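Plulleo 노동사 자료총서
그랄트베르크(Graltberg) 방직공 쟁의 재판기록 영인본 세트

홈 > 자료집·영인본 > 근대 노동사 > 재판기록

제작·공급: Furnix
구성: 본책 4책, 부속 지도, 해제 별책
판차: 2쇄
상태: 주문 가능
판매 단위: 세트(본책 낱권 판매 없음)

제품 개요

그랄트베르크 방직공 쟁의는 19세기 말 Macaraeg 방직공장의 임금 공제 규정 개정에서 비롯된 파업과, 창고 광장 집회 해산 과정에서 발생한 충돌, 그리고 그 뒤에 이어진 형사재판을 통칭한다. 본 세트는 이 재판의 법원 보존 기록을 원본 순서대로 영인한 자료집이다. 공판조서, 증인신문조서, 증거목록, 판결문, 사면 청원 관련 문서를 수록한다.

기존에 유통된 발췌본은 변호인 측 요약문을 저본으로 삼아 신문 문답의 상당 부분이 생략되어 있다. 본 영인본은 법원 서기의 정서본을 저본으로 하고, 정서본에 결락이 있는 면은 속기 초안을 옮긴 타자본으로 보충하였다. 보충한 면은 난외에 기호로 표시하였으며 본문에는 손을 대지 않았다.

대학도서관, 기록관, 법제사·노동사 연구실의 참고자료로 비치하는 것을 전제로 제작하였다. 일반 독자를 위한 서술형 해설은 포함하지 않는다.

권별 내용

제1책 기소 및 예비절차
대배심 소집 관계 문서, 기소장, 피고인별 혐의 정리표, 재판지 변경 신청과 그 기각 결정, 배심원 선정 기록. 배심원 후보 문답은 원본에서 별도 철로 분리되어 있던 것을 법원 색인의 순서에 따라 배열하였다.

제2책 검찰 측 증인신문
경찰관, 공장 경비원, 창고 관리인, 인근 상점주의 증언. 집회 당일 광장의 조명 상태, 해산 명령의 전달 방식, 최초 발포 위치에 관한 신문이 이 책에 집중되어 있다. 반대신문은 각 주신문 바로 뒤에 이어진다.

제3책 변호인 측 증인신문 및 증거
직조공, 염색공, 인쇄소 식자공, 집회 참가자와 통행인의 증언. 집회 전단의 조판 원고, 노동조합 회의록 초본, 임금대장 발췌가 증거 번호순으로 실려 있다. 전단은 원본 크기로 복제하였고, 펼침면을 넘는 것은 접지 처리하였다.

제4책 최종변론, 판결, 사후문서
양측 최종변론, 배심원 설시, 평결, 양형 진술, 상소 이유서와 상소심 결정, 감형 및 사면 청원서. 청원 서명부는 판독이 가능한 면만 수록하고 나머지는 목록으로 대신하였다.

부속 지도
모두 4장이며 접지 상태로 별도 봉투에 들어 있다. 창고 광장 실측도, Macaraeg 공장 배치도, 경찰 이동 경로도, 시가지 전도로 구성된다. 경찰 이동 경로도는 검찰이 법정에 제출한 도면이며, 변호인 측이 이의를 제기한 구간은 해제 별책에 증언 면수와 함께 정리되어 있다.

해제 별책
저본 설명, 결락 면 일람, 인명·지명 표기 대조표, 사건 일지, 법률 용어 대역표. 해제는 국문이며 영인 본문은 원문 그대로이다. 국역은 제공하지 않는다.

제작 사양

판형: 국배판
용지: 본문 중성지, 평량 90g/㎡
인쇄: 단색 오프셋. 인장과 색연필 표시가 있는 면은 별색 추가
제본: 사철 양장, 둥근등, 환면 개방 가능
표지: 클로스 장정, 책등 박 인쇄
면지: 무산성지
지도: 중성지, 접지 후 봉투 수납
별책: 무선 제본
케이스: 본책용 슬립케이스. 별책과 지도 봉투는 케이스 안쪽 칸에 수납

영인은 축소 없이 원본 크기를 유지하는 것을 원칙으로 하였다. 국배판을 초과하는 원본은 축소하고 해당 면 하단에 축척을 병기하였다. 뒷면 비침이 심한 면은 농도만 조정하였으며, 글자의 획을 보정하거나 덧그리지 않았다. 원본의 접힌 자국, 얼룩, 천공 흔적은 판독에 지장이 있더라도 그대로 두었다.

면수 체계

각 면에는 두 종류의 번호가 있다. 상단 바깥쪽의 숫자는 법원이 매긴 원본 장수이고, 하단 중앙의 숫자는 영인본의 책별 면수이다. 인용 시에는 원본 장수를 우선하고 영인본 책수와 면수를 괄호로 병기할 것을 권장한다. 원본 장수가 중복된 구간은 제2책 후반부에 있으며, 중복된 장에는 뒤쪽 장수에 별표를 붙여 구분하였다.

속기 타자본으로 보충한 면에는 원본 장수가 없다. 이 경우 직전 장수에 가지번호를 붙였다.

초쇄와의 차이

초쇄에서 제3책 임금대장 발췌의 일부 면이 역순으로 제책된 오류를 바로잡았다. 해제 별책의 인명 대조표에서 동명이인으로 처리되었던 염색공 관련 항목을 분리하였다. 시가지 전도의 접지 방향을 변경하여 펼쳤을 때 도면 명칭이 먼저 나타나도록 하였다. 본문 면수는 변경되지 않았으므로 초쇄를 기준으로 한 인용은 그대로 유효하다. 단, 임금대장 해당 구간은 원본 장수로 확인하여야 한다.

초쇄 보유 기관에는 정오표와 교체용 별책을 공급한다. 신청 시 납품 당시의 거래명세서 번호가 필요하다.

이용 시 유의사항

원문의 철자와 구두점은 통일되어 있지 않다. 특히 이주 노동자의 성명은 조서마다 표기가 달라 한 사람이 여러 철자로 나타난다. 검색과 대조에는 별책의 표기 대조표를 사용한다. 대조표에서 동일인 여부가 확정되지 않은 항목은 물음표로 표시하였다.

증언 내용의 진위에 대해서는 어떠한 주석도 달지 않았다. 증인 간 진술이 상충하는 대목은 별책의 쟁점별 색인에서 면수만 제시한다. 쟁점 항목은 다음과 같다.

집회 허가 여부와 통지 시각
해산 명령의 문언
광장 북측 출입구의 개폐 상태
최초 발포의 주체와 방향
전단 문안의 작성자와 수정자
공장 경비원의 현장 배치

일부 조서에는 당시의 차별적 호칭이 그대로 쓰였다. 사료의 원형 보존을 위해 삭제하거나 대체하지 않았다.

함께 공급되는 자료

Plulleo 총서의 관련 품목은 다음과 같으며 본 세트에는 포함되지 않는다.

그랄트베르크 지역 노동신문 축쇄판
쟁의 전후 발행분을 축쇄한 것으로, 재판 방청 기사가 실려 있다. 법원 기록에 없는 방청석 상황을 확인할 때 참고할 수 있다. 결호 목록은 권말에 있다.

Macaraeg 공장 취업규칙 및 벌금대장
제3책에 발췌 수록된 임금대장과 대응하는 경영 측 문서이다. 벌금 항목의 분류 기준이 개정 전후로 달라지므로 두 자료를 함께 볼 때에는 권두의 항목 대응표를 먼저 확인한다.

재판기록 열람용 마이크로필름
동일 저본의 흑백 음화 필름이다. 별색 인쇄된 색연필 표시는 필름에서 농담으로만 나타난다.

납품 및 검수

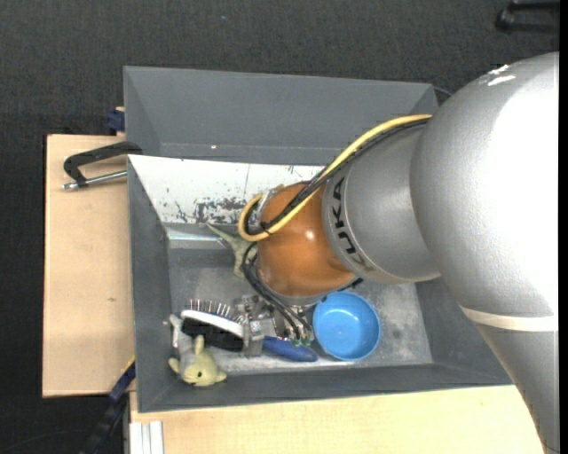
열린 회색 상자 안으로 뻗은 KUKA 로봇 팔

세트는 슬립케이스째로 완충재를 둘러 골판지 상자에 포장한다. 기관 납품의 경우 상자 외부에 발주번호와 수령 부서를 표기한다. 장서인 날인, 등록번호 부착, 분류기호 라벨 작업은 공급 범위에 포함되지 않으며, 별도 견적으로 의뢰할 수 있다.

수령 후 다음 항목을 확인한다.

본책의 책수와 책등 표기
지도 봉투의 봉함 상태와 매수
해제 별책의 판차 표기(2쇄용 별책은 판권면에 정정 사항이 기재되어 있음)
제3책 접지 면의 찢김 여부
슬립케이스 모서리의 눌림

파본, 낙장, 난장은 수량과 관계없이 세트 단위가 아닌 해당 책 단위로 교환한다. 지도 역시 해당 매만 교환한다. 장서인을 찍었거나 라벨을 붙인 책도 제책상의 하자인 경우에는 교환 대상이 된다. 보관 중 습기로 생긴 변형은 제외한다.

보관

책등이 둥근 양장본이므로 세워서 보관하고, 서가에 지나치게 조밀하게 꽂지 않는다. 접지 면은 원래의 접힘선을 따라 접는다. 지도를 자주 열람하는 기관에서는 봉투에서 꺼내 펼친 상태로 도면함에 넣는 편이 좋다. 이때 지도 뒷면의 품목 기호가 세트의 기호와 일치하는지 대조한 뒤 분리 보관 사실을 목록에 기재한다.

복제와 인용

영인 면의 복사는 저작권 관련 법령과 소장 기관의 규정에 따른다. 저본은 공개 기록이나, 해제 별책과 표기 대조표, 쟁점별 색인의 권리는 Furnix에 있다. 논문에 도판으로 싣는 경우 원본 장수와 총서명을 표기한다. 지도 전체를 도판으로 사용할 때에는 고해상도 파일을 별도로 신청할 수 있다.

인용 표기 형식
그랄트베르크 방직공 쟁의 재판기록, 원본 장수(Plulleo 노동사 자료총서 영인본, 책수, 면수)

주문 안내

견적서, 거래명세서, 납품확인서는 주문 접수 시 함께 요청한다. 기관 주문은 발주서 접수를 기준으로 처리하며, 개인 주문은 입금 확인 후 출고한다. 현재 재고에 대한 이번 출고분 접수 마감은 2월 13일이다. 마감 이후 접수된 주문은 다음 출고분으로 넘긴다.

해외 배송은 기관 주문에 한한다. 통관 서류에는 품명을 인쇄 서적으로 기재하며, 부속 지도는 서적의 부속물로 함께 신고한다.

관련 분류: 노동운동사, 법제사, 형사재판, 섬유산업, 영인자료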